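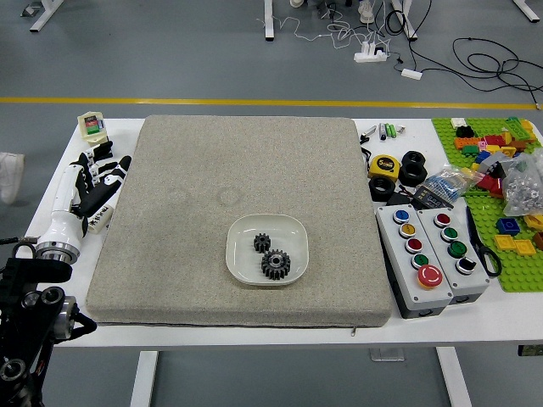 Figure 4. Gears held in a shallow bowl on the cushion, with small parts and control boxes to the right.

4.2 Laying out the bench for small-parts work

This section applies to all Nunthorpe benches used for sorting, measuring and fitting small components. It should be read together with the Sillen parts list supplied for the job.

1. Wipe the table top with a dry cloth and allow any cleaning fluid to evaporate fully.

2. Place the cushion on the table with its zip towards the front edge. Smooth the cover by hand. Light marks left by earlier work do not affect its use.

3. Set the bowl on the cushion within easy reach. Gears are to be kept in the bowl until they are required - they must not be stood on edge or stacked on the bare table.

4. Put tyres, batteries and marker pens to the right of the cushion. Tyres may be left standing or laid flat.

5. Keep bagged parts in their bag until the parts list calls for them. Return any surplus to the same bag.

6. Lay the tape measure and the digital meter on the same side. Check that the meter display is legible before taking a reading.

7. Position the push-button control boxes at the front right, with the buttons facing upwards.

CAUTION: The emergency-stop button must remain clear at all times. Do not rest bags, tools or cables against a control box.

CAUTION: Batteries must not be placed in the bowl with metal parts.

Note: Cushion covers are removed for washing after every 20 sessions. A cover that no longer closes at the zip should be exchanged at the Lunlow store. Allow 2 working days for a replacement.

Note: Where a gear has a metal hub, inspect the hub for burrs before fitting and wipe it with a lint-free cloth. Damaged gears are to be labelled and set aside, and the Pichler stock sheet amended accordingly.

Enquiries about this section should be addressed to Themba Radebe, Workshop Stores. Section last revised 4 May 2022.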